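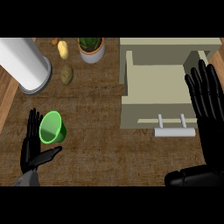

Left hand on the cup, right hand near the drawer: the simulated kitchen at Flirklow, as the operator sees it.

The woman who teaches robots to tidy kitchens does not, by her own account, keep a tidy kitchen. "I've spent all day putting cups away," she says. "I'm not going home to do it again with my own."

She is a teleoperator at Flirklow, a small outfit above a tile showroom in Plirnemdale. She asked that her name be left out, on the grounds that her mother believes she works in software. In a sense she does. The kitchen is software, and so are the cup, the potatoes and the two black hands. Her own hands, in a pair of tracked gloves, are the only real things in the exercise, and by four in the afternoon she has her doubts about those.

The job is to show the robot what to do by doing it. She puts on the headset, moves her fingers, and the hands on the screen move theirs. Each attempt is recorded, and the keepers go into a pile called Clisska, which the learning program chews through overnight. The target for this task is 3,000 demonstrations.

"People assume it's like a video game," she says. "It's like a video game where the whole game is picking up a cup."

The cup is green and weighs nothing, which she lists among her grievances. There is no force feedback in the gloves, so she judges a grip by eye. "You close your thumb and hope. If you squeeze too hard the physics gets offended and the cup leaves the building."

A cup on its side is harder than one standing up, she says, and she has opinions about the thumb. The robot's has a different idea of sideways from hers. She was hopeless for the first 2 weeks, and then one morning found herself reaching for the milk with her wrist cocked at the robot's angle. Her partner asked if she'd hurt it.

The drawer is another matter. Its handle is a plain white bar, and the trick is to hook the fingers behind it and pull from the shoulder. She used to do it quickly. The engineers asked her to stop, as the robot was learning to yank.

"That's the embarrassing part of the job," she says. "It copies everything. I hesitate before I let go of things, always have. Now there's a robot that hesitates before it lets go of things."

A shift is 8 hours, with a break every 15 minutes of headset time if she remembers to take it – she does now, after a bad spell with her neck. The next task on the list, called Osei, involves folding a tea towel. She has seen the simulated tea towel. She would prefer not to discuss it.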